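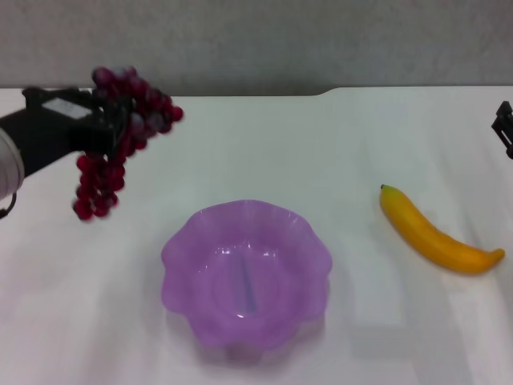
Open day walk-round, robot table, Hafstein hall, Grorovwood
Filled in Saturday, doors at 2. Marks are OK, FIX or N/A, and my comments go underneath, because the boxes on the old form were way too small for me.

1. Floor line taped and visible from the door: OK
I moved it back a bit from last time. Kids lean in, and so do their dads!

2. Stop button within reach of the person running the demo: OK
Pressed it twice with both arms moving. Both stopped. Please do this again after lunch and initial it.

3. Second stop button, visitor side: FIX
It works, but it was sitting behind the leaflet stand. Leaflets go on the Skumano desk from now on.

4. Cables off the walkway: OK
Floor cables are all under the ramp. I also checked the thin cable by the left arm for slack, with the arm stretched out as far as the demo takes it.

5. Cloth on the table flat, nothing hanging where a sleeve could catch: OK, just about
Still a few creases in it. I can live with creases, but I don't want a fold high enough to tip the bowl. Smooth it down between groups, arms stopped first.

6. Speed set to visitor mode: OK
It was still on the Clistport setting when I got in, so somebody (possibly me) forgot to switch it back. Now 20 percent, and it stays there all day.

7. Grip force set for soft items: OK
Ran the grapes and the banana 14 times. Grapes are the fussy one — the long end of the bunch dangles below the fingers, so the lift has to be high enough to clear the rim of the purple bowl. If you change the bowl, run it again before you let anyone in.

8. Toy fruit clean and in one piece: OK
Tug the grapes before each session. A loose one is a choking hazard, and we get plenty of toddlers.

9. Idle arm parked and empty while the other one works: OK
Parked at the far side, well clear of the banana. I like it there, so leave it.

10. Group size: FIX
The sign says up to 200 in the hall, and people read that as 200 at my table. We need a separate sign for the robots.

11. Fire exit clear: OK

12. First aid kit: OK
Restocked in March. Burn gel is low.

13. Hands-on turns for visitors: N/A
Not this time. They can pick which fruit goes first, and they love that anyway.

Still open: items 3 and 10. I'll move the leaflets myself before the doors open, but I need the laminator key for the sign.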